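Prilta Hand-Held Gripper Pair
Operating Rules and Good Practice for Shared Rooms

Supplied by Skendutex
Page last revised March 13, 2023

The Prilta is a pair of hand-held grippers for recording two-handed work at a table. The operator holds one in each hand and does the task with the gripper fingers, and the recordings are used to train arms that carry the same style of finger. Each set ships with two grippers, marker cubes, spare finger pads, a charging lead and a printed copy of the rules on this page.

We publish the rules in full so that buyers can read them before ordering. They apply to every Prilta set sold or rented by Skendutex. If your site has stricter rules, follow those.

Before a session

Check both finger pads for tears or lifted corners. A pad that has come away at one corner is replaced, not glued. Spare pads are sold in packs of 20.

Wipe the marker cubes with a dry cloth. No solvent, and no stickers or tape on the marker faces. A cube with a scratched face goes back to us for exchange.

Open and close each gripper fully 40 times at the start of the day, before anything is picked up. Stop using it if the travel feels uneven.

Set out the table with a cloth that lies flat. Patterned cloths are allowed, but write the pattern down in the session sheet. Clear plastic and glass are allowed too – handle them at the rim and keep them well in from the table edge.

Route cables away from where the operator's feet and chair will be. If a cable has to cross the floor, it goes behind the table.

People in the room

Everyone who may be recorded is told before the session starts and has agreed in writing. That includes staff working at other tables, and it includes visitors. A notice on the door is not enough.

Several operators may work in one room. Leave enough space between tables for a person wearing a backpack unit to turn around without touching anything.

Bystanders do not hand objects to the operator during a take. If something falls, the take is ended first and then the object is picked up.

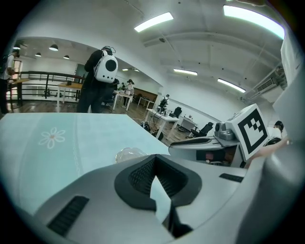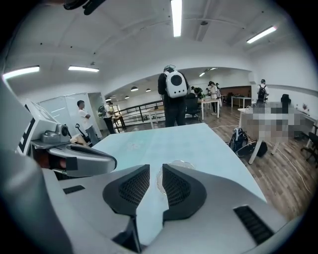
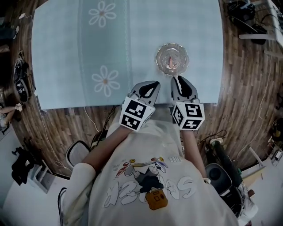
Hand-held grippers in use at a cloth-covered table.

During a take

One operator, one table, one task. The task is read out from the sheet before the take and is not changed partway through.

Approach slowly and close the fingers only when both tips are where you want them. Do not use the gripper body to push or lift.

Food items are used for one session and then thrown out. They are not eaten afterward.

An operator works for 40 minutes at most and then takes a break away from the table. Wrist strain is the most common complaint we hear from customers, and it builds up before people notice it.

If a take goes wrong, keep it and mark it as failed. Sites that delete failed takes end up with session sheets that do not match their files, and we cannot help sort that out later.

After a session

Pads are wiped with a damp cloth and left open to dry. Grippers go back in the case with the fingers apart. Fill in the session sheet the same day, including the pad numbers.

Faces and screens in the background are blurred before files leave the site. This is the customer's job. The Rellent software included with the set can do it, but somebody still has to look through the result.

Fit and compatibility

The gripper weighs 171 grams more with the marker cube fitted. The Bozkurt table stand takes either version. Sets sold before January use the older stand screw – ask for the adapter when ordering, there is no charge for it.

Questions about the rules go to Ekrem Şimşekoğlu at Skendutex. Please include the serial number from inside the case lid and say which section you are asking about. Requests for a printed copy in large type can be sent to the same desk.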